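Home Explore Notifications Messages Lists Profile More

Annag Niven
July 2024

Every couple of months someone tells me the robots are coming for my job. I run the back kitchen at a cafe. My job is bowls. I would like to know when they're coming so I can have the bowls ready.

Spent my evening reading up on it. The demos are all laundry. One shirt, folded once, very slowly, on a table with nothing else on it. My nephew folds like that and we don't give him funding.

Trygve Kvam works on this stuff at Stundach and is very patient with me. He says picking a thing up is the part everyone wants to watch and putting it down is the part that ruins your month.

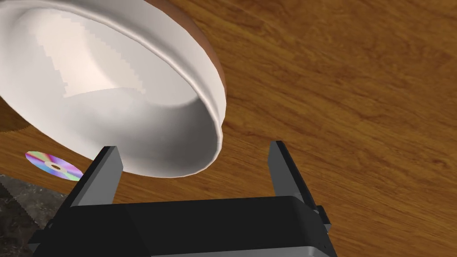 His point about bowls: a person grabs the rim without a thought. A machine with two flat fingers has to decide where on the rim, at what angle, how hard, and what the rest of the bowl will do about it. Mostly the rest of the bowl swings.

Then there's the junk. Real counters have junk. I asked if it could clear mine and he asked what was on it and I said let me get back to you.

They practice in simulation first, thousands of bowls, no broom required. I have asked to be trained this way. Request pending since October.

Trygve's number for his best run last week was 13 out of 17. I said that's four bowls. He said it's very good. I said Trygve, it's four bowls.

To be fair, I had a new hire at 6 out of 17 and he was using both hands and his own eyes.

So can machines do the chores yet? They can do a chore. Ask me again when one of them will scrape a lasagna pan without being thanked.

Anyway there are 30 bowls in the sink, good night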